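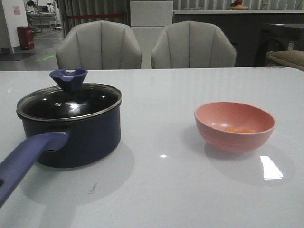 The wrist camera bracket on the Raddale came loose in the middle of a block of runs, and most of the past week went into getting the cell back to where it had been. The symptom was a slow drift. Grasps on the lid knob began landing left of center, then farther left, and the fixed view showed no reason for it. The fixed view has its own trouble in any case. The table is glossy and white, and the ceiling light comes back off it as a bright rectangle in front of the bowl and a little to its right, with a smaller diamond of light between the pot and the bowl. Add the metal rim of the glass lid, which throws a silver band around the top of the pot, and there is plenty in that view that will saturate before anything useful does. I spent the first afternoon on exposure, and it was the wrong thing to spend it on.

What follows is the order I should have done it in. It is mostly for my own use in April, when the next full service is due.

Bracket first. The wrist camera sits on a plate with 2 screws into the tool flange, and one of them had backed out by most of a turn. With the arm parked the plate felt solid. With the arm in the reach pose I could rock it with a fingertip. Check it in the reach pose. I cleaned the threads with alcohol, put a drop of medium threadlocker on each, tightened them a bit at a time in alternation, and drew a paint line across the head and the plate so the next slip can be seen without a wrench. Then I left it overnight. The threadlocker sets slowly at our room temperature and I had already been burned once by running too soon.

Cable second. The camera cable had been tied to the last joint with no slack on the inside of the bend. Every wrist rotation past the halfway mark pulled on the connector, and the connector pulled on the bracket. I cut both ties, ran the cable through a full rotation in each direction by hand with the brakes released, found the longest path, and retied it there with hook-and-loop strap. A screw that backs out usually has something pulling on it. Retightening alone would have bought a few weeks.

Pads third. The Erex gripper has a raised pad running lengthwise on each finger, and the pads wear at the tips long before they wear anywhere else. The counter in Koo read 2574 closes on the current pair. The pair before them came off at 1615, when one started to lift at the corner. I pulled the left pad, found a shiny patch at the end, and changed both. Never change one. A fresh pad opposite a worn one moves the closing point sideways, and you will then go looking for the offset in the calibration and find it there, where it does not belong.

After a pad change the gripper needs its zero again. In Koo this is under the tool menu and takes the fingers fully closed, fully open, and closed again at low force. Do it with nothing between the fingers. Write the closed value down somewhere outside Koo. A restore from backup will put the old one back without telling you. 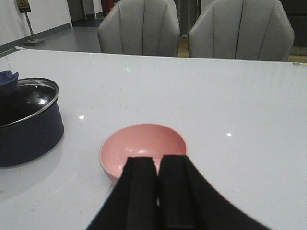
Deok-su Seok wrote in to argue that the zero should be taken at working force and not at low force, on the grounds that the pads compress and the compressed position is the one that matters during a grasp. I see the point and I tried it. On new pads the difference was smaller than the repeatability of the zero itself. On the worn pair it was larger, which I take as one more argument for changing them earlier. I have kept the low-force zero so that the new numbers can be compared with the old ones in the log.

With the bracket, cable and pads settled, calibration is short. I use a printed board clamped flat on the table and a list of stored poses. The old list had too many poses looking straight down and too few tilted. Straight-down poses give a lovely small error and tell you very little about rotation. I threw out half of those and replaced them with poses tilted toward each corner of the board. The reported error went up. The touch test afterward, where the closed fingertips are sent to a marked corner and you see how far off they are, got clearly better. Trust the touch test.

Two things spoil the board images on our table. The first is glare crossing a corner of the board. I now check each pose for it before solving and drop any pose where the detector has guessed at a corner inside a washed-out patch. The second is the board itself. Ours had a slight curl from being stored upright, so it now lives under a stack of manuals.

Exposure comes last. I locked it on both cameras and turned off automatic gain and automatic white balance. Automatic anything is a nuisance here, with this much white in view. When the gripper comes in low over the table, its dark housing takes up a good part of the bottom of the wrist image, and the automatic exposure responds by brightening everything else, including the bowl you are trying to find the rim of. I set it by hand with the gripper in the approach pose, going down until the inside of the bowl kept its shading, and stopped there.

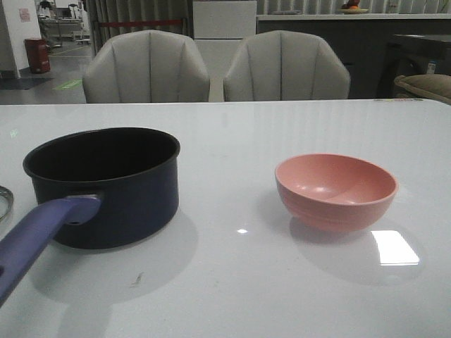

The fixed camera wants a different setting, and it should be chosen with the lid off the pot. The inside of the saucepan is matte black and the table next to it is close to the top of the range, so whatever you pick is a compromise. I favor the dark end. If the rolled rim of the pan is crisp against its own interior, the pot is usable. The bowl looks after itself at almost any setting. Handle direction is the other thing I check from the fixed view, and that long purple handle is an easy feature to check it with.

Then the acceptance runs. We do 3 in a row with no correction between them: lid off, lid down on the table, lid back on. If any of them fails, the count starts over. I log the grasp offset on the knob for each one and look at the sign as well as the size. Offsets that all lean the same way mean something is still mounted wrong, however small they are.

As of 2nd October the cell is back on the Sernard schedule. The paint lines get looked at every morning before the brakes come off. I have also put a pad change in the log at 1500 closes, and the spare pads are in the top drawer under the controller, in the bag marked with the wrong part number. I have ordered labels.

Still open: the wrist camera connector has a little side play that it did not have when new. It has not dropped a frame so far. I have a replacement cable, and I would like to fit it at the same time as something else that forces a recalibration.

Filed under: Robot cell upkeep | Calibration | Grippers

3 comments

Na-rae Song
Did you re-run the payload identification after moving the cable? We skipped it once and the arm sagged just enough in free-drive to ruin the touch test.

Brayan Muñoz
+1 for paint lines. Use yellow. We used black on a black plate for a year.

Abbas Jafarzadeh
How are you getting the brakes off one joint at a time? On our Raddale the pendant only releases the whole arm, so we need a second person holding it for the cable step.

Recent posts
Reading the Koo log when the clock is wrong
Erex finger pads: three adhesives compared
Storing calibration boards flat
Why the touch test stays in the procedure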